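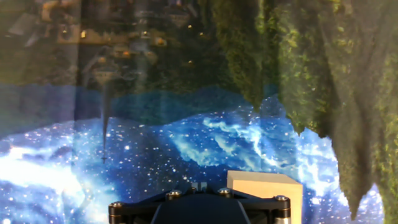
# Getting creases out of a printed night sky cloth

**nirnulari** - 14/04/2026

I have a printed backdrop cloth spread over a metal-topped table. It has a deep blue starry sky with a crescent moon, dark green mountains lower down and a strip of meadow with yellow flowers in one corner. It measures 159 by 117 cm and came folded into a packet not much bigger than a paperback.

I want it reasonably flat. We set small things on it, mostly a pale wooden cube, and I'd like them to stand level without a ridge running underneath. There are folds going diagonally across the print and more of them along the edge. The surface is also a bit shiny, so every fold picks up the light. Pulling it tight by hand works until I let go.

I don't want to glue it down, as we change the cloth now and then. I haven't washed it or put any heat near it so far.

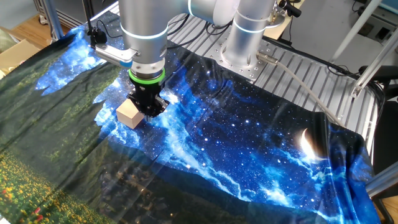

Can a printed cloth be ironed without spoiling the print?

Iron it from the back on the coolest setting, with a cotton tea towel in between, and try a corner first.

That much I got from the shop, but they couldn't tell me what to do about the shine, or how to keep the cloth flat once it's on the table. Any ideas welcome.
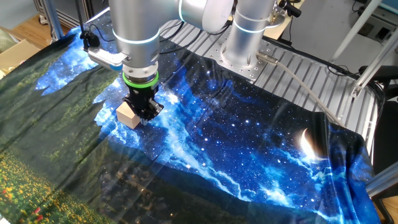 ## Replies

**Heltus**

The tea towel advice is fine. Don't use steam on the printed side. I did that with a cloth from Sellberg and got a dull patch the shape of the iron.

For the old fold lines, hang it up first. Use a curtain rail or a shower rail, with clothes pegs along the bottom edge for weight, and leave it overnight. Mine hung for 17 hours and the small creases dropped out by themselves. The packet folds needed the iron.

After that, roll it round a cardboard tube when it's not in use, print side out. If you fold it again you'll be back where you started by September.

**Değirmenci**

Just buy a new one, they're cheap.

**plain_hem**

I'd worry less about the ironing and more about how it's fixed. A thin slippery cloth on bare metal will creep whatever you do. Put something with grip under it. I use the rubbery mesh sold for lining drawers, cut a little smaller than the cloth so it doesn't show.

Then work from the middle outwards. Smooth towards one long side and clip it, then do the opposite side, then the two ends. If you start at a corner you push all the slack diagonally across and get exactly the folds you describe - I did it that way for months.

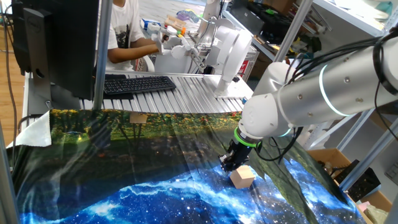
Bulldog clips are all right where the table has an edge you can reach. Where it doesn't, use low-tack tape on the underside, in short strips. Long strips pull the cloth out of shape when you peel them off.

As for the shine, ironing won't change it. Overhead lights will always show as white streaks on a glossy cloth. You can move the table a bit, or turn off the light directly above and use a lamp from the side. I paid for a matt one in the end and it took nearly 60 days to arrive, so try the lamp first.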